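Three hundred tries and a blurry room

05/06/2026

I have been promising a proper write-up of the background business since December, when I mentioned it at the end of a post about something else entirely and three of you wrote to ask what on earth I meant. Then the holidays came, and the move, and a leaky radiator, and here we are. Get a cup of something, because I never manage to tell this one briefly.

For anyone new: I work on teaching robot arms to pick things up and put them where they belong, and most of the teaching happens in simulation. My little corner of it is a project we call Waltden. The arm learns from rendered practice sessions, and then we find out how much of what it learned survives when the view changes on it. Usually less than I'd like! A policy that is a perfect angel in one rendered room can turn into a toddler in the next one, even though the table and the objects haven't changed a bit.

The question I got stuck on last year was whether the room behind the table matters at all. My own feeling was that it shouldn't. The arm's business is on the tabletop, and the walls have nothing to do with it. Hedvika Michalík, who shares my desk (and, I'm sorry to say, most of my cookies), was of the opposite opinion, and she was very polite about it for weeks before she finally said, "Well, why don't you just test it?"

So I did. We kept the physics exactly as it was, same table, same arm, same pile of things to handle, and swapped only what was behind them. One set of training runs had a plain gray nothing for a background. The other set had rooms, a different one for each batch, with doors and walls and plants and whatever else rooms have in them. We don't model any of those rooms in detail. They are soft and a bit smeary, and the table simply hangs there in the middle with no legs, which bothers my mother terribly every time I show her.
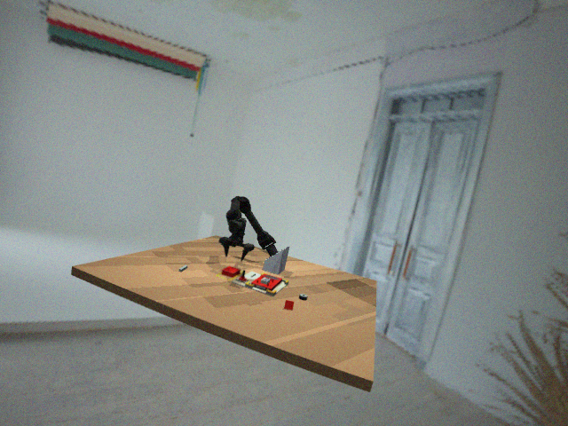
The Waltden table in one of our room backgrounds, with the arm behind the board and the small parts.

I'm fond of that room, I have to say. I've looked at those double doors so often that I half expect somebody to come through them and ask what I'm doing. The wood pattern on the tabletop is one of 9 that we rotate through, and it's the blocky one that gave us the most grief, for reasons I'll get to in a minute.

Now, the result. We gave each policy 300 tries in rooms it had never met during training. The one raised on plain gray did badly, and it did badly in a very particular way. It would start its reach with all the confidence in the world and then drift, and the gripper would come down next to the part. The one raised on rooms drifted much less. It still missed, and it still had its bad spells with the small cylinders, but it missed like something that knew where the table was. I watched the replays for two evenings in a row with my dinner on my lap, and I don't think I've enjoyed being wrong so much in years.

What I believe is going on (and please take this as the opinion of one person with a lot of replays in her head) is that the gray-trained policy had quietly learned to find the edge of the table by where the gray stopped. Give it a wall and a door frame back there, and it has edges all over the place and no idea which one to trust. The room-trained policy never had that shortcut to lean on, so it had to learn the objects.

The blocky tabletop muddied things for a while. Some of its darker patches have good straight sides, and both policies would now and then treat one as if it were a part lying flat. We first blamed the backgrounds for that and lost a good stretch of time to it. Hedvika found the real cause by running that tabletop with the gray background, where the same silly grabs showed up again. I owed her cookies for that one, and I paid.

There are holes in all this, and I'd sooner list them myself than have you write in. We used a single arm. Our rooms are all indoors and all fairly tidy. I also haven't tried moving the light around to match each room, so the shadows on the table don't always agree with what's behind it, and I'd like to know whether that helps or hurts.

The lighting is what I'm working on next, and I've got the first batch rendering as I type this. The fan in my machine sounds like a hair dryer and the cat has moved to the other end of the apartment. If any of you have tried something similar, especially with rooms that are messier than mine, please leave a comment or write me. I answer everything eventually, though I'm slow about it, as the three of you from December know very well.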